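4.2 The open day at Hilham

The second part of the study took place during the open day at Hilham, where the lab is on the ground floor and shares an entrance with the main teaching wing. We had already run the recording procedure with our own staff (Section 4.1) and wanted to know how people with no background in robotics would take to it. An open day is a poor place for a controlled experiment. Visitors come in groups, leave when their bus leaves, and talk to each other while they work. We accepted this, and treat the results below as a field report.

Visitors entered through the foyer, where Lamduan Somboon gave a short talk on what the grippers are for. The talk had been longer in the first plan. After a practice run for the Pernomwood group, who had agreed to be our first audience, it was cut down to the parts people asked about: how a movement of the hand becomes a movement of a robot, why the cubes have patterns printed on them, and whether the machine is watching your face. Most of the first draft dealt with learning methods, and it went.

Of the people who heard the talk, 78 chose to try the grippers and signed the consent form. Children under 12 could handle a gripper with a parent beside them but were not recorded. Each participant was shown the trigger, asked to open and close it a few times in the air, and then moved on to the table tasks. We did not correct anyone's grip unless they asked or were covering the marker cube with their fingers. Covering the cube was by far the most common fault. It happened more with the left hand than the right, and more with people who had small hands, who tended to hold the gripper further forward than our staff do.

The tasks were the same as those in Section 4.1, with one exception. We dropped the folding task because it needs a clear table and takes too long to set up again with people waiting. What remained was picking up an object and setting it down in another spot, passing an object from one gripper to the other, and a free task in which the participant could do anything they liked with what was on the table. The free task was Gebremedhin Dinsa's suggestion. It was meant to fill time, but it gave us some of the most useful recordings of the day. People stood things on end, turned them over, or held an object with one gripper while they worked at it with the other. Our staff recordings contain very little of this, as staff had a list and kept to it.

Two-handed work was harder for visitors than we had expected. Many people began with both grippers raised and then let one drop to the table or hang at their side, where it left the view of the head camera. When reminded, they brought it back, but it often drifted away again within the same recording. Those who play an instrument or do a trade with their hands were said by our helpers to be better at this. We did not record occupation on the form and can't test it. A question on this has been added to the form for the next round.

Cables were the other practical problem. The longer leads let people move freely but ended up lying across the work area, and a participant would sometimes pull an object over with the lead and then try to put it back before the recording was stopped. We kept these recordings. Tamara Olteanu marked them by hand as disturbed, and they are left out of the training set used in Section 5 but included in the release. A shorter lead, clipped to the sleeve, was tried in the afternoon. It kept the table clearer, though several people disliked the feel of it and one asked to have it taken off.

In total the day produced 1283 recordings. After we removed those with no usable view of a marker, and those stopped early by the participant, 1000 were left. We set a target of 500 before the event, based on the pace of our own staff, and passed it before lunch. The reason is simple enough. Visitors' recordings are short. A staff member will pause, reset an object to its starting place and check the view, while a visitor picks the thing up, puts it down and wants to know what comes next. Shorter recordings are not necessarily worse ones, but they contain less of the slow approach toward an object, and that is the part our earlier models handled badly.

We also kept a written log of what people said. The entries are not verbatim and should be read as notes. The most frequent remark was that the gripper felt heavier at the end than at the start. The next was that it is strange not to feel what you are holding. Several people squeezed harder than they needed to and only eased off when an object slid out sideways. Two school groups turned the handover task into a race, which Jordan Entwistle allowed to go on for a while before asking them to slow down — those recordings are marked as well, and they make a fair test of tracking at speed. One teacher wanted to know if the equipment could be borrowed for a term. It could not, but Weldu, who supply our stands, have since talked with the school about a simpler kit.

There are limits to what can be drawn from this. Visitors chose to come, and then chose to take part, so they are likely to be more interested in machines than most people. The helpers at the table were not the same all day, and they gave slightly different instructions. Light came in through windows in the morning and was dimmed with blinds at different times, which we did not write down. The objects on the table were changed whenever something got in the way or a participant asked for something else. For a comparison between groups this would be a serious weakness. For our purpose, which was to collect varied handling by people who had not been trained, we think it is acceptable.

Ingeborg Imhof, who ran the day, has proposed that the next one be held with fewer stations and a longer turn for each person. We agree with this. The set-up for a two-handed turn is given in Figure 4, and the parts list follows the Skosero build described in Appendix B, with the lead lengths changed as noted there.

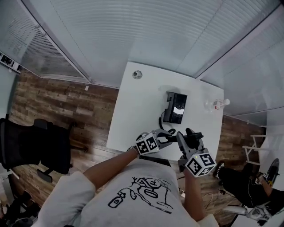 Jordan Entwistle, Lamduan Somboon and Tamara Olteanu
Hilham, 5/10/23

Figure 4. Two-handed work at the table, from head height. Each hand-held gripper has a cube with black-and-white markers near its base, used for tracking. A black cable loops over the table between the two grippers. A second person, at right, holds another gripper.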